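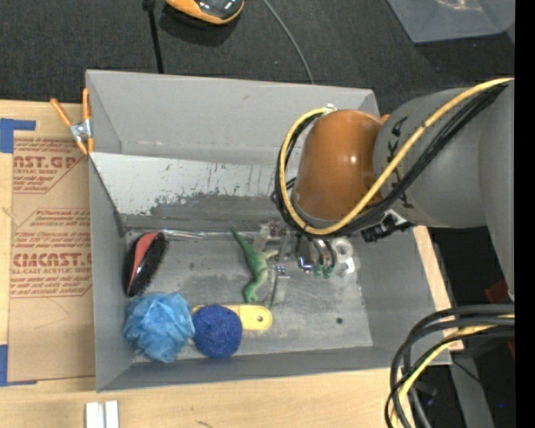

The Girnwood Stacking Crate
Grey, 400 mm wide, sold singly or in stacks of five

We've been making the Girnwood in our Skukdale workshop for long enough that the first ones are coming back to us with dents, paint marks and other people's initials on them, and we love seeing them. It's a plain storage crate with a lid, and it does the plain things a crate ought to do. It stacks. It carries. It fits under a bench, in the back of a small van, and on most garage shelving with room for your fingers at the top (a small thing, but try getting a full crate off a shelf without it!).

The crate comes in one colour and three depths. The footprint is the same for all of them, so you can put a shallow one on a deep one and the lugs will still find their sockets. If you bought from us years ago and want to add to the pile, go ahead and order. We have changed the handles once and the lid twice, but the footprint has stayed where it was.

What people keep in them

Apples, mostly, judging by the letters. The shallow crate takes a single layer of cooking apples wrapped in newspaper, and the vents along the upper edge let the air move through a stack without the mice getting in. Potatoes want the medium, with the lid on to keep out the light. Dahlia tubers do very well in the medium too, bedded in dry compost and left somewhere that stays above freezing.

The deep crate is the one for the shed. Ropes, trowels, balls of twine, the hose fittings that don't match any hose. It will take a folded tarpaulin with a good shove. We have customers who use them for wellington boots, for board games, for camping pans, for a whole winter's worth of firelighters, and one school that keeps its percussion in a stack of ten. The tambourines go on top.

Sizes

Shallow
Width 400 mm, length 600 mm, height 120 mm
Lid sold separately

Medium
Width 400 mm, length 600 mm, height 220 mm
Lid included

Deep
Width 400 mm, length 600 mm, height 343 mm
Lid included

All heights are for the crate without its lid. The lid adds 8 mm on a single crate. Inside a stack, each crate drops slightly into the one below, so a stack comes out a touch shorter than the heights added together. If you're fitting them into an alcove, measure the alcove at the back as well as the front. Old houses are full of surprises.

The handles

This is the part we're proudest of. The old handles were a cut-out slot, and they were fine until you filled the crate with something heavy and walked any distance with it. The new ones are a rolled grip, as thick as a broom handle, set a little above the middle so that the crate hangs level. Carry a deep crate full of potatoes across a wet allotment and you'll feel the difference by the second gate.

The grips were worked out with Kováčik, the small handle-making firm that also does our broom and rake fittings. They sent us one shape after another, and we carried all of them up and down the yard loaded with bricks. The winner was the plainest of the lot. It has no soft coating to go sticky and no hinge to trap your thumb, and you can hold it in gardening gloves.

The lid

A flat lid with a raised rim. You can stand a second crate on it, set seed trays on it, or sit on it for a minute while you drink your tea (the deep crate is the right height for most people, the medium is for children and the very limber). The rim holds things in place when the pile is in the back of a vehicle, and it also holds rain, so tip it before you lift it off.

The lid clips at the two short ends. Press down over the clip until it clicks. To open, pull the tab outwards and lift from the same end. If you pull from the long side it will flex and not let go, and you'll think it's stuck.

Stacking

Keep stacks to five when full. Empty, they'll go a good deal higher, and we store ours in tens. Put the heaviest crate at the bottom and leave a hand's width from the wall if you're storing fruit or roots.

The crates also nest when they're empty. Turn every second one end to end, take off the lid, and it will slide down inside the one beneath. The arrow moulded on the short side should point the opposite way to the arrow below. Ten nested crates take up less space than three stacked ones, which made our own storeroom a much nicer place to be.

Cleaning

Warm water, washing-up liquid and a stiff brush. Rinse, turn upside down and leave to drain. For stored fruit, do this every year before the new crop goes in, and get the brush right into the corners, where old juice likes to hide. A pressure washer is fine from an arm's length. Please don't use paint stripper or neat bleach.

Scratches are part of life with a crate and don't affect how it works. Labels come off best with warm cooking oil and a bit of patience.

Labels and dividers

Each crate has a card slot on one short end, sized for a plain index card cut in half. Pencil lasts longer in a damp shed than any pen we've tried.

The Sekau divider set fits the medium and deep crates. You get two long pieces and four short ones, and they slot together in whatever pattern you fancy. Set up as six squares, it's very good for seed packets, jars and balls of wool. Set up as three long channels, it'll take garden canes cut down for the winter, or rolls of wrapping paper if you let them poke out of the top.

Ordering and delivery

Crates are sent nested, with the lids packed flat on top. A set of five arrives as one parcel and can be carried by one person. We made over 3,000 last year and we still run short in August, when everybody's plums come at once, so order a little early if you're planning on a big harvest.

You can collect from Skukdale at any time between nine and four. Come to the green door at the side and ring the bell. There's a shelf of seconds just inside, usually with a crooked moulding line or a patch of odd colour, and they're every bit as strong as the others.

Spares

Lids, clips and card slots can all be bought one at a time. Handles can be replaced on any crate with the rolled grip: two screws on each side, a crosshead screwdriver, five minutes. For the older slot-handled crates we can't supply a grip, but the current lids do fit, and so do the dividers.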